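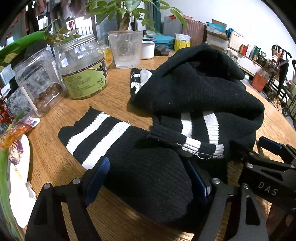

Black knit with white stripes, on the round table.

11/01/2023

I went back to see "The Hellero Sisters" a second time, this time from the rear of the balcony, to find out how much of the show survives the distance. Most of it does. The sound is the exception, and since the sound is what I know something about, most of this post is on that.

For anyone who missed the first run: it is a chamber musical in 2 acts, with a cast of seven and a band of five, set in a boarding house over one winter. Coralie Te Moana plays the older sister and Annelies Stöckli the younger. Warrick Trevaskis is the lodger who may or may not be a tax inspector. Glenys Quinlan directed. The company is Varnach, and the production is at the Costigan until the end of the month.

The Costigan was built for lectures. It has a shallow stage, a low front edge to the balcony, and hard plaster on both side walls. Speech carries well from about the middle of the stage. Anything played far left or far right reaches the balcony twice, once directly and once off the opposite wall, and the second arrival is late enough to blur consonants. Quinlan seems to know this. Nearly all of the dialogue in the first act takes place inside a strip no wider than the dining table.

The songs are handled differently. The cast wear head mics, and the main speakers hang in front of the proscenium, aimed at the stalls. The balcony gets its own smaller pair under the ceiling. On the night I sat downstairs, the voices and the band were in balance. Upstairs the band came up from the pit with very little low end, while the voices came from above, slightly ahead. The delay on the balcony pair needs to be longer. It is a small correction and could be made in an afternoon.

Te Moana suffers least from this. She places her words early and does not push. Her long number at the end of the first act, "Rent Day," was clear to the last row, including the fast middle section. Stöckli has the warmer voice and loses more of it, mainly in the duets, where the two lines sit a third apart and the system tends to merge them.

Trevaskis has one song and speaks half of it. This works.

Damián Becerra wrote the score and also conducts. I like the writing more on a second hearing. The opening figure, four notes on clarinet, comes back in the second act upside down and on cello, under the scene with the unpaid bills. I missed it the first time. He also leaves silence where most composers would put underscoring – the breakfast scene has no music at all for several minutes, and the next entry lands harder for it.

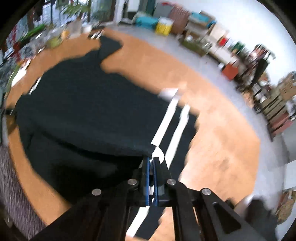
Is the second act still too long?

It is shorter than it was. The scene with the doctor has been cut, and the reprise of "Rent Day" is down to one verse. The remaining slow patch is the card game, which explains a debt that the audience already understands.

The lighting is plain and mostly good. Two side units stay on through the night scenes and flatten the faces. The cue into the final scene was late on both nights I attended, so I assume it is meant to be, though I can't see the purpose.

The program is a folded sheet with no song list. I had to ask at the desk for the titles, and the person there wrote them on the back of mine. Varnach did the same with "Eretti" in February. A song list would fit on the inside page under the cast.

Balcony seats are cheaper and the view is fine. For the sound, sit downstairs, center, a few rows back from the pit rail.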